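Home Storage and Sorting Forum > Desks and Home Offices
Topic: Lidded box or open holder for desk stuff?
6 replies, 794 views

Drundico
Posts: 3,121
Posted 30 June 2025

We're clearing out the spare room so it can go back to being an office, and I'm stuck on the small stuff. I've got a drawer that holds pens, chargers, tape, spare keys, stamps, glue sticks, batteries and a lot of paper bits I haven't looked at in years. The drawer is going because the desk is going. The new desk is a plain top on legs with no drawers at all.

I've been using one storage box with a lid and one pen holder for the past few weeks to see if that's enough. The idea is that anything I write with goes in the holder and everything else goes in the box. If the box won't close, something has to leave.
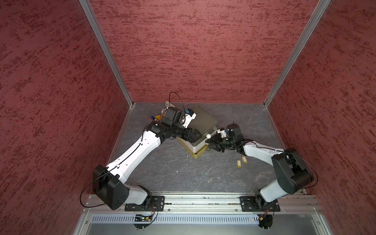 So far the pens are easy. They go back where they came from without me thinking about it. The box is harder. I open it, take out the tape, and then the lid sits beside it for the rest of the day and things pile up on the lid. By evening I've got a box, a lid and a heap, which is the same mess I had before with more pieces.

What I want to know is whether people who use lidded boxes on a desk stick with them, or whether the lid ends up in a cupboard. I can return to open trays if that's what works. I'd like to settle it before I buy any more. The colour doesn't matter to me much, but I'd like it all to match in the end.

The desk top is 1.2 metres wide, if that helps, and there's a shelf above it.

Lurdale_Lou
Posts: 794
Posted same day

I stick with lids. We're on a gravel road and the dust gets into everything. An open tray on my desk needs wiping out every week and I won't do it, so it doesn't get done. With a lid I wipe the lid and I'm finished.

Your trouble sounds like you've got daily things mixed in with monthly things. Tape is a daily thing for some people. Take out whatever you reach for every day and give it a spot in the open. Stamps, batteries and spare keys can stay in the box and then you'll hardly be opening it.

I'd also move the box to the shelf. If it's on the desk it will get used as a table.

tin_and_twine

I disagree with the lid people, and I say that as someone who bought a full set of them. I had four boxes from Didik, the square ones with the lift-off lids. They looked very neat for a fortnight. Then I couldn't remember which one had the scissors, so I opened all of them every time. I labelled them and that helped a bit, but I was still lifting lids all day.

I ended up with shallow open trays. I can see what I own. I stopped buying glue sticks because I could see I had plenty of glue sticks. The lids went to the op shop in a bag by themselves, and they weren't very pleased to get them.

Dust is a fair point if you have dust. I don't have much.

Drundico

Thanks both. Dust isn't bad in that room. The window faces the side fence and we rarely open it.

Lou, I hadn't thought of splitting it by how often I use things. I'd been sorting by kind – sticky things together, paper things together, and so on. The tape and the stapler are the two I'm always after. The rest I might want once in July and then not again until Christmas.

The shelf is a stretch for me from the chair, but that may be a good thing for the once-a-year stuff.

MotaungRoad

Before you go further with where the box lives, go through the drawer. It's in your first post that you haven't looked at the paper bits in years. No box is going to help with that.

I did mine over one evening with a tea towel spread on the bed. Tip the lot out. Test every pen on the back of an envelope and bin the dead ones straight away. Coins in a jar. Keys that don't fit any lock you still have can go. Batteries that are flat go in a separate bag for the recycling drop-off, and put a bit of tape over the ends of the lithium ones. I keep that bag in the car so it gets there.

I filled half a shopping bag with rubbish and what was left fit in a container the size of a lunch box. I was about to spend good money on a three-tier organiser from Motaung, the same as my username, which I took from the street and not the shop. Very glad I didn't.

Drundico

Fair. I've done the pens but I've been avoiding the paper. There are warranty cards in there for appliances we left behind in the last house.

I don't want to bin the keys until my partner has looked at them. One of them is for the shed at Lurdale and neither of us is sure which.

tin_and_twine

Take all the keys with you next time you go to the shed, and tag the right one while you're standing there. A plain card tag and string will do. Don't wait until you get home.

On the pen holder, how full do you keep it? Mine gets jammed and then I pull out one pen and three come with it. I've gone down to two pens, a pencil and a marker. The spares are in a zip bag at the back of the linen cupboard.

Lurdale_Lou

I wouldn't go that low. There are kids in this house and pens walk. If I only put out two I'd be writing the shopping list in crayon. A full holder is fine as long as everything in it works.

I do agree about standing markers cap down, if that's something you do. Mine seem to last longer that way. My sister says it makes no difference with the cheap ones and she may be right.

And on the open trays – they're all very well until you have to move them. I clear my desk completely for sewing, and a box with a lid can be picked up with one hand and stacked. I tried that with a tray once and spent a while under the desk picking up paper clips.

tin_and_twine

If you're moving it all the time, yes, I'd have a lid. Mine doesn't move from one month to the next. I think we're talking about different desks.

MotaungRoad

A hinged lid would suit Drundico better than either. It stays attached, so there's nothing lying beside the box to pile things on. You need room behind it for the lid to swing back, so measure under the shelf first. Mine hits the wall if I push it right back and I have to slide it forward to open it properly.

Stick a bit of felt under the corners if the desk is timber. I've got a scratch from dragging mine.

Drundico

I measured. There's plenty of height under the shelf, so a hinged one would open all the way.

I did the paper this afternoon. Nearly all of it went in the recycling. I kept two receipts, the rates notice and a card from my aunt. The box closes with room to spare now, which I didn't expect after only taking out paper.

The plan for the moment is the stapler and tape out on the desk next to the pen holder, and the lidded box up on the shelf with the stamps, batteries, glue and keys. I won't buy a hinged one yet. If I find the lid off and a heap on it again by the end of July, I'll go and look at some.

Still not sure about the chargers. They take up more space than anything else and the cords come undone however I fold them. Does anyone keep those in with the desk stuff, or do they go somewhere else?

Lurdale_Lou

Somewhere else. I use an old shoebox in the hall cupboard, with each cord wound up inside a cardboard toilet roll tube. Write on the tube what it charges. The phone one stays plugged in by the kettle and doesn't go in the box at all.

tin_and_twine

Same here, except I use bread bag ties. The tubes took up too much room. Check the cords against what you still own while you're at it. I had one for a camera I gave away before we moved.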